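Ticket 886 - Fenik watch drops phone connection, notifications late or missing
Product: Fenik wrist unit, paired with Jumus companion app
Status: open, workaround in place
Priority: medium

Customer report, Monday: watch shows connected, but texts arrive in a clump. Sometimes an hour's worth at once. Calls buzz fine. Music controls dead after lunch most days. Battery down to 57 percent by noon, used to be way better.

First pass.
Restarted watch. No change.
Restarted phone. Fixed it until the evening, then same again.
Forgot the watch in phone settings and paired over. Took three tries, pairing code wouldnt show on the first two. Held the side button till it buzzed, then OK. 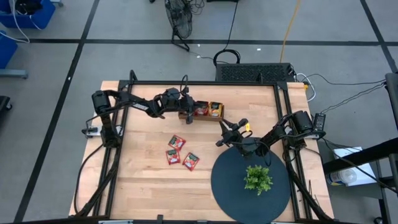 After re-pairing: test messages sent from a second phone. All came through with the phone screen on. Lock the phone, wait a while, nothing. Wake it and they all land together. So the watch is probably fine, phone is putting the app to sleep.

Checked the app's battery setting - it was on "optimized". Customer swears he never touched it. Believe him, the April phone update seems to have reset it for other people too. Switched to unrestricted. Messages on time for the rest of the afternoon.

Battery still bad though. Log pulled from watch has 103 reconnects overnight. Phone was on the charger in the next room, watch on wrist. That's a lot, even with a wall between.
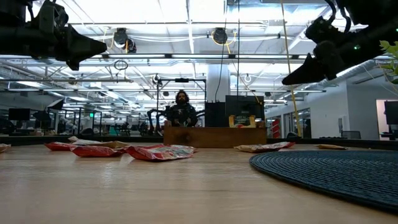

Meinrad Danzer
Second-line support, wearables

Picking this up from Kartini Goh. Read the log. Reconnects come in bursts, always right after the weather face tries to refresh. The face is the Widmer one, third party, not ours. Asked customer to go back to the plain digital face for a night.

Reply next morning: 2 reconnects, battery at almost full when he woke up. Music controls work again aswell, didn't expect that.

Put Widmer face back on to be sure. Drops again inside the hour. Good enough for me.

To do:
- send log to the Rinidach firmware people, ask why a face can knock the radio over
- tell customer to stay on the plain face for now, keep app unrestricted
- add the battery setting to the pairing help page, its not mentioned anywhere
- no replacement unit, cancel the one Kartini reserved

Customer asks if he'll lose his step history when the fix comes. Shouldn't, but told him to sync first. Leaving ticket open till firmware answers.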